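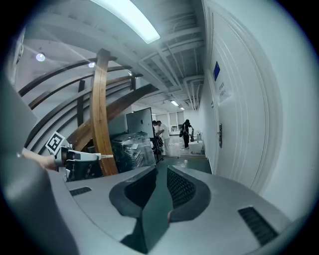

The older ranger wanted to know how much water was left, and she asked it without looking up from the map.

I shook my bottle. A third, maybe. She held out her own, which was no better, and said we would drink it when we were thirsty and quit guarding it.

We had left the Dullham trailhead at six in the morning to check the markers on the Carnmont side. By noon the fog had come down to our knees. The trail should have crossed a creek at 4000 feet. We had passed that height an hour before and crossed nothing but gravel.

I wanted to keep going down. Down felt like progress. She made me sit on my pack while she walked 50 paces out, tied a strip of orange tape to a branch, and walked back. Then she did it again in another direction. On the third try I lost sight of her after 20 paces and heard only her boots.

When she came back her sleeves were soaked from the brush. 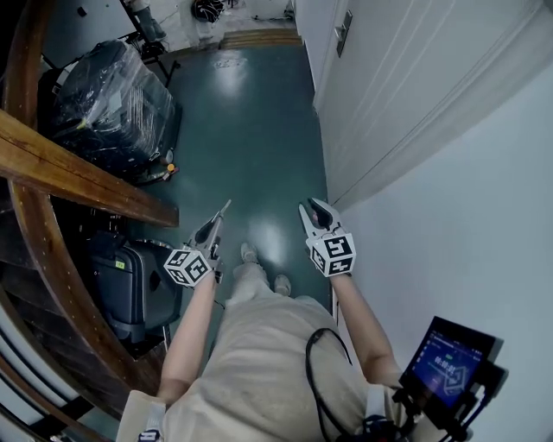
Stay put until it lifts, she told me, and put the dry jacket on now, before you're cold.

I put it on. We strung the tarp low between two firs and piled branches under us. She blew her whistle three times, waited a minute, and blew it again. I took over when her lips got sore.

A little after four the fog thinned, and I saw the creek. It was 200 yards below us, on the left, and the drop I had wanted to walk down was on the right. She folded the map and started untying the tarp.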